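Plodex Two-Arm Bench Kit
Set-up and Operating Guide

Section 6: Teaching a task by hand

This section covers recording a task by moving the leader handles while the arms on the bench copy you. For teaching by remote control over the network, go to Section 7. Both methods save recordings in the same format, and you can mix them in one task set if the camera has not been moved in between.

Read Section 2 (Safety) before you switch on the arms for the first time. You must also have finished the joint check in Section 5. If the arms have been unbolted, knocked or carried to another bench after that check, do it again.

6.1 Before you start

You will need:

Both follower arms, bolted to the rail and plugged in
Both leader handles, clamped to the operator's side of the bench
The head camera on its post
A computer with Smadi installed
The objects for the task
A container, if the task ends with something being put away

Choose light objects to begin with. Packets of crisps, wrapped sweets and small boxes are suitable. Do not use glass, open liquids or anything with a blade. The gripper will lift heavier things than it can hold safely with the arm stretched out, so keep to the weight table in Section 3.

Soft packets are a good first choice because the gripper can close on them a little off centre and still get a hold. They also change shape each time they are picked up, and the recordings should show this. Do not smooth a packet flat between recordings.

6.2 Setting out the bench

1. Clear the bench of tools, cups and spare cable. Anything left in view will be recorded as part of the task.

2. Place the container to one side, within reach of the arm nearest to it. Leave a hand's width between the container and the base of that arm.

3. Put the objects on the open part of the bench. Keep them out of the strip directly in front of the rail, where the elbow has to fold too far to bring the gripper down.

4. Check each cable loop. The loop over the upper link must be long enough for the wrist to turn fully both ways. If it pulls tight at either end of the turn, undo the clip and let out more cable.

5. Look at the camera picture in Smadi. The objects, the container and both grippers should all be visible when the arms are at rest.

Note: An arm will sometimes hide an object from the camera as it reaches over. This is normal and does not spoil a recording. If an object is hidden before the arm has moved, shift the object or raise the camera post.

Caution: Keep hands, sleeves and hair away from the arms once the power is on. The arms follow the leader handles at once and do not know you are there.

6.3 Matching the arms to the handles

The arms must be in the same position as the handles before they are linked. If they are not, they will move to match as soon as the link is made.

1. Put both leader handles in their cradles.

2. Turn on the power supply. Wait for the indicator lights on the arms. They show green when the motors have been found.

3. In Smadi, open the Teach page and press Find arms. Left and right should both be listed. If they are the wrong way round, press Swap. Do not swap the plugs.

4. Press Align. The arms move slowly to the cradle position. This takes up to 17 seconds.

5. When the page shows Aligned, press Link.

6. Lift one handle gently and move it a short way. The arm on the same side should follow. Do the same with the other handle.

7. Squeeze and release each trigger. The gripper should close and open fully. If it stops short, see 6.8.

Caution: Do not press Link if the page shows Not aligned. Put the handles back in their cradles and press Align again.

6.4 Practising without recording

Spend some time moving the arms before you record anything. Most people pull too hard at first and then stop too suddenly, and the arm shakes when this happens. A shaky recording teaches the arm to shake.

Practise these movements with one arm at a time:

1. Bring the gripper over an object and stop above it.

2. Lower it straight down until the fingers are either side of the object.

3. Close the gripper, pause, and lift.

4. Carry the object over the wall of the container, keeping it well clear of the rim.

5. Lower, open the gripper, and come straight back up.

The trigger has a light spring. You do not need to hold it hard. Once the motor meets the object it stops pushing at the limit set on the Teach page, and further squeezing has no effect on the grip. The limit is set to 38 when the kit leaves Wallholm. Leave it at that for packets and sweets.

When pressing down on something soft, stop as soon as the fingers touch the bench. The wrist motor will warm up quickly if it is held against the surface, and after a few seconds Smadi will show an amber warning. Raise the handle slightly to clear it.

6.5 Recording

1. On the Teach page, press New task and type a name. Use a plain instruction, such as "put the snacks in the basket". The wording is saved with each recording and is used later in training, so keep it the same throughout.

2. Set the maximum length. For a task with a handful of small objects, 46 seconds is enough for most operators.

3. Put the handles in the start position. Starting from the cradles is easiest.

4. Press the left foot pedal. You will hear one short tone, and recording begins on the second.

5. Do the task at a steady pace. Move one arm at a time unless the task needs both.

6. Bring the arms back to the start position.

7. Press the left foot pedal again to stop and save, or the right foot pedal to stop and discard.

8. Put the objects back on the bench in a new arrangement and repeat.

Note: If you drop an object, you can pick it up again and carry on. A few recordings with a drop and a second try are useful. Discard the recording if the object leaves the bench, or if you have to reach in with your hand.

Note: Keep to one order of working within a task. If you take the nearest object first in one recording and the largest first in the next, the trained arm may hover between two objects without choosing. Nearest first is the usual rule.

6.6 Changing the arrangement

The arm learns only from what it has been shown. If the packets are always in the same place, it will reach for that place whether they are there or not.

Between recordings, change:

where the objects are
which way up they are
how close together they are
which object is nearest the gripper

Leave the container, the camera and the lights as they are until you have a set that trains well. Then move the container a little and record another batch.

Objects lying close together need extra care. Show the arm coming down with the fingers lined up across the narrow side of the packet. If the gripper catches two at once, lower them, open, and try again. Do not shake one loose.

A first set should have at least 50 saved recordings. This can be done in a morning by one person, with breaks. Stop when your wrists are tired, as the later recordings will be poor.

6.7 Checking what you have recorded

1. Open the Review page and choose the task.

2. Play each recording through once at double speed. Look for dropped picture, long pauses and any hand in view.

3. Mark poor recordings with the cross. They are kept on the disk but left out of training.

4. Look at the joint graph under the picture. Smooth curves are what you want. A row of sharp teeth means the handle was gripped too tightly or a joint needs checking.

5. Press Export. Smadi makes a Prillance file, which can be loaded in the training program described in Section 9.

Pauses at the beginning and end are trimmed on export. Pauses in the middle are not. If you stopped halfway to think, mark that recording with the cross.

6.8 If something goes wrong

The arm follows late
Close other programs on the computer. Check that both arms are plugged directly into the computer and not into a hub.

The arm sags when you let go of the handle
The handle has weight and will drop if it is not held. Return it to the cradle before letting go.

The gripper does not close fully
Switch off, and check for a scrap of wrapper caught in the finger slide. If it is clean, repeat the gripper part of the joint check in Section 5.

The gripper closes but the packet slips out
Wipe the finger pads with a damp cloth and let them dry. Take hold nearer the middle of the packet, away from the sealed ends.

The light on an arm goes red
A motor has stopped itself. Support the arm with one hand, switch off the power, and wait 4 minutes before switching on again. Align and link as in 6.3.

The two arms touch
Let both triggers go and draw the handles apart slowly. Discard the recording. Check the wrist screws for looseness before you continue.

6.9 Finishing

1. Put both handles in their cradles and wait for the arms to come to rest.

2. Press Unlink.

3. Take anything out of the grippers.

4. Switch off the power supply. Hold each arm as you do this and lower it to its rest.

5. Copy the task folder to a second disk. Smadi does not make its own backup.

Section last revised Dec 22, 2025

Reader comments on this section 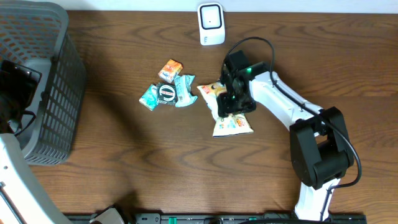

Kolbrún Ketilsson: Could 6.5 say more about the order of working? We recorded a full set in July with two people taking turns, one going nearest first and the other starting from the left, and the trained arm kept stopping between packets. Splitting the set by operator and training on one half cured it. I would put that note before the numbered steps, where people will read it before they start recording.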